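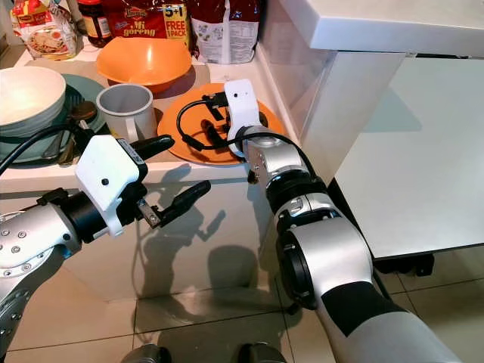

Capítulo 4. La batería, esa gran incomprendida

Voy a empezar confesando una cosa: durante años elegí el móvil por la pantalla y por la cámara, y de la batería no miraba más que el numerito de la caja. Así me fue. El Tuvix que me compré con toda la ilusión del mundo llegaba a la merienda pidiendo auxilio, y yo acababa buscando un hueco para el cargador en la encimera de la cocina. Dejaba el teléfono allí, entre un plato y un paquete, y a esperar. Pues bien, de esas esperas (¡larguísimas!) nació mi interés por lo que vamos a ver ahora.

En el capítulo anterior hablamos del procesador y de cómo reparte el trabajo entre sus núcleos. Ahora toca ver de dónde sale la energía para todo eso. Te adelanto que habrá algo de química, pero poquita, y que con las cuatro operaciones te apañas de sobra.

4.1 ¿Qué significa perder capacidad?

Una batería de iones de litio envejece desde el día en que sale de fábrica, la uses o no. Cada vez que cargas y descargas, parte del litio se queda atrapado en reacciones secundarias y ya no participa en el vaivén entre los electrodos. Por eso los fabricantes hablan de ciclos. Un ciclo completo equivale a gastar el cien por cien de la carga, aunque sea a trozos: si hoy gastas un 60 % y mañana un 40, llevas uno. Mucha gente cree que cada vez que enchufa el cable suma un ciclo entero, y yo también lo creía, no te vayas a pensar.

Para que lo veas con números, el Borkia que uso ahora promete conservar el 80 % de su capacidad original tras 800 ciclos. El mío lleva 248, así que todavía le queda cuerda. Eso sí, al cumplir los 800 el teléfono no se apaga para siempre ni mucho menos: sigue funcionando, solo que aguanta menos horas lejos del enchufe.

4.2 El calor, mal compañero

Los ciclos no lo explican todo. Dos teléfonos idénticos, con los mismos ciclos encima, pueden estar en un estado muy distinto si uno ha pasado el verano en el salpicadero del coche. Por encima de 40 grados las reacciones secundarias se aceleran, y si además la batería está llena, peor todavía. La carga rápida también calienta, aunque los sistemas modernos (el Nurau, por ejemplo, que analizaremos en el apartado 4.5) bajan la potencia cuando la temperatura se dispara.

Antes de seguir, busca en los ajustes de tu teléfono el apartado de salud de la batería, si lo tiene, y apunta el porcentaje en el cuaderno. Lo necesitarás para los cálculos del apartado siguiente.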